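Lesezeit: 2 Min.

Checkliste Ferienhaus und Wanderweg, Abnahme vor der Saison (Mai)
Objekt: Haus Kostus, oberer Dorfrand, samt Zustieg zum Katex-Steig

1. Zufahrt: in Ordnung. Schlagloch vom Vorjahr wieder da, wirkt ausgeruht.
2. Hausnummer lesbar: ja, von der falschen Straßenseite.
3. Rauchmelder: 3 vorhanden, 2 melden. Batterie im Flur tauschen.
4. Feuerlöscher: Prüfplakette gültig. Steht hinter den Skiern, die vor einem Brand wegzuräumen wären.
5. Geländer Außentreppe: wackelt. Gesperrt, bis der Schreiner kommt.
6. Notfallblatt der Bergrettung: hängt, auf Polnisch. Deutsche Fassung fehlt.
7. Müll: Trennung erklärt, bärensicher ist anders. Tonne nachts in den Schuppen.
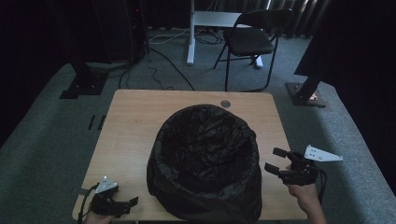

Zu Punkt 7 schreibt Yang, der Schuppen lasse sich seit dem Winter nicht mehr abschließen, und der Riegel sei für einen Fuchs eher eine Einladung. Man möge bitte vor der ersten Anreise einen neuen anbringen.

Riegel also auf die Mängelliste, Frist 10 Tage.

8. Steg über den Bach: trägt laut Schild 125 kg. Eine Familie mit Rucksäcken geht demnach einzeln.
9. Wegmarkierung bis zur Casik-Hütte: gelb, durchgehend bis zur Gabelung. Dort zeigen beide Pfeile nach links, einer davon zu Unrecht. Gemeinde informiert.
10. Handyempfang: auf dem Balkon, stehend.

Ergebnis: bedingt freigegeben. Nachkontrolle Punkte 3, 5, 6, 7 und 9.

4 Kommentare · 12-mal geteilt
Kontakt | © Haus Kostus | Nach oben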